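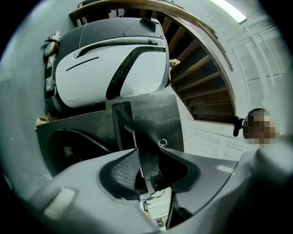 Alfredo Agbayani is of the opinion that a dark panel should never be bought by anyone who owns windows, or a ceiling light, or hands. He told me so this morning before I had my coat off, and then went on to say that the big white and black thing behind it was going to get scratched if people kept using it as a backrest for other items. I said I'd write that down, and I have.

April 20, 2018. The day of the Great Sorting, second attempt. The first attempt ended with everything in one pile, which Alfredo called a system and I called a pile.

The problem is that the panel has no home. The small beige and gray bits have a home (the Soltby drawers, bought for 217 dollars plus delivery, and still sticking on the left side). The cables have a home, in theory. The panel is the wrong shape for every piece of furniture in the building. It's too wide for the drawers and too glossy to go face down on anything, and if you lean it against a wall it slides down slowly, like somebody's uncle after lunch. I measured the Dalen shelf for it last week and wrote the number on my wrist, then washed my hands.

We talked about the floor for a while. I love that floor. I argued for the green over plain gray when the quote came in at 1,987 dollars, and I have felt personally responsible for it ever since. It's cheerful and it wipes down in a minute, but it shines so hard that anything small and white dropped on it looks like it was put there on purpose. Alfredo wants a rule that nothing gets left on the floor overnight. I want that rule too. I also know who leaves things on the floor overnight, having been there when I did it.

Then the matter of the dust. I had wiped the panel once already, I would swear to that, maybe on the wrong side. The dust in this place comes down the stairs at night and picks out the dark surfaces. White things get left alone, or they're just as filthy and keep quiet about it. I said this out loud and was handed a cloth.
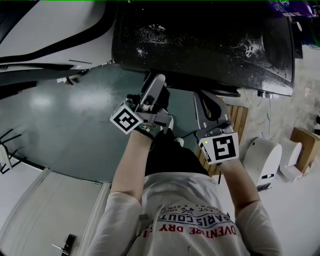
What do you use on a glossy black surface that already has scuffs in it?

A soft brush first to lift the grit, then a microfiber cloth that's barely damp, and after that you leave the scuffs alone and learn to like them.

I got that off the back of the Wodent bottle, more or less, except for the part about liking them. The bottle suggests a second product for scuffs, made by the same people. I bought it once. It turned the scuffs into slightly larger scuffs with a nice smell of oranges.

Lunch was late and mostly crackers. Alfredo used it to draw a rack on the back of an envelope: two uprights, felt in the slots, the panel standing on its edge like a plate in a drainer. It's a good drawing. He says it would take 20 minutes to build. He has said that of everything he's built here, including the bench, which took from Easter to the middle of May and still rocks if you lean on the wrong corner. I've been leaning on the right corner for almost 12 months now and have a sort of dent in my posture.

Honovell sells a rack that would do the job, but it comes in one color, a brown I associate with dentists. So we're going with the envelope. He's looking for felt. I offered my old hat and he took it more seriously than I meant.

Things still to do: empty the sticking drawer and soap the runner. Find out where the short cable ties went. Label the Dalen shelf with something better than MISC, or at least take down one of the MISC signs. Measure for the rack again, on paper this time.

Hat is on the bench. I may want it back.

Contact | All entries copyright the author | Back to top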